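Moving on from the morning show

Friday, August 25, 2023

I gave notice at Saludo this week. After 7 years of producing the morning show, my last shift will be the Friday before the new fall schedule starts.

Most of you heard in June that Brosness had bought the station. The new owners kept the call letters and the news desk but cut local hours from 50 a week to a good deal less. The afternoon program now comes in by satellite from another city. Farhad Talebi, who hosted it, got two weeks' pay and a box for his things.

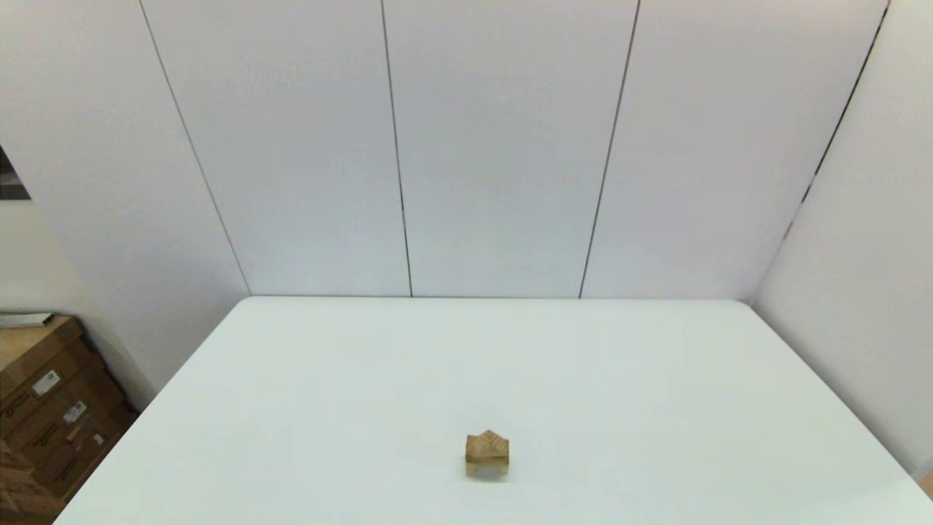
My own show was safe, at least for now. What changed was the work. I used to book guests from the school board and the county fair. Lately I mostly drop local weather into breaks somebody else has timed - four of them an hour, all the same length.

Rhea Sarmiento is taking over the board and she knows it better than I do. Please keep calling in. She reads every message, even the long ones about the traffic light on Mill Street.

I don't have another job lined up yet. I'll be sleeping past 4 a.m. and posting here a little more often.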